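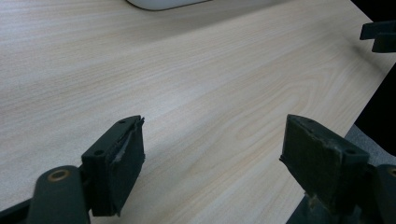

Looking After a Pale Wood Table (and Everything That Lands on It)

I love a light-colored table. It makes a small kitchen feel bigger, it goes with any plates you own, and on a gray morning it's the brightest thing in the house. It also shows every drip of coffee and every smear of jam, so over the years I've picked up a pile of habits for keeping ours nice. Most of them cost next to nothing, and a few came from friends who are much tidier than I am!

The everyday wipe

Use a soft cloth, wrung out until it hardly feels damp, with one drop of dish soap in a bowl of warm water. Wipe the way the grain runs, then go over it again with a dry cloth. The dry cloth is the part people skip, and it makes such a difference - no streaks, no cloudy patches where the soap sat.

Crumbs come off first, always. I used to push them around with the wet cloth and end up with a sort of paste along the edge. Now I keep an old pastry brush in the drawer with the place mats and sweep everything into my hand before I start.

Rings, ink and sticky spots

For a fresh white ring from a hot mug, lay a dry cotton dishcloth over it and press with a warm iron (no steam!) for 10 seconds. Lift, look, and do it again if you need to. This works on a lot of finished wood, but please don't try it on laminate, which can lift or bubble. If you're not sure what your table is made of, look underneath or check the edges.

Ballpoint usually gives in to a little rubbing alcohol on a cotton swab. Test a hidden spot first. Homa Sharifi taught me to put olive oil on leftover sticker glue and go have lunch. Twenty minutes later it rolls right off under your thumb, and then you wash the oil away with the soapy cloth. 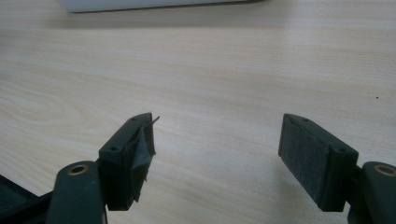 Scratches are mostly a matter of grit. It gets carried in on the bottoms of flowerpots, toasters and grocery bags, and then somebody slides the thing across the table and there you are. Felt pads under anything that lives there will save you a lot of grief, and lifting beats sliding every time. When you're hunting for fine marks, get your eyes down low and look across the top toward the light. A pale top with fine, streaky grain hides small scratches beautifully from straight above, especially the ones that run along with the streaks, but from the side you'll catch them in the sheen. My uncle Parviz Sadeghi rubs half a walnut into the little ones on bare wood, and I have to say his table looks wonderful.

Sun is the slow one. If half of your table sits by a window, turn the whole thing around every few months, and don't leave a runner in the same place from May until the leaves come down. We did, and we had a stripe all winter.

Clear plastic containers

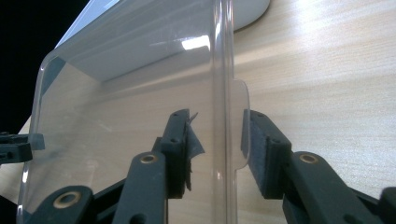
Tomato sauce is the great enemy of food containers. Rinse them with cold water before the hot wash, or wipe the inside with a bit of cooking oil before you fill them, and the orange stain has much less to hold on to. Stains that are already there fade nicely if you leave the open container in a sunny window for an afternoon. The other thing is to throw out your scrubby sponge, at least for this job. Clear plastic scratches so easily, and on a see-through one like this, with the light bouncing off it, every faint scratch and smudge shows up. A soft cloth and a paste of baking soda and water will take off the greasy film without adding new marks.

For smells (onion, I'm looking at you), crumple a sheet of newspaper inside, put the lid on and leave it overnight. Wash well afterward. My cousin Ardalan swears by coffee grounds instead, and they do work, but then everything smells like coffee for a while.

Dry the rims properly before you stack. Water hides under a molded lip and in the groove of a lid, and that's where the musty smell starts. I stand mine on their sides on a dish towel until morning, and store the lids separately in an upright file holder. Best thing I ever did for that cupboard!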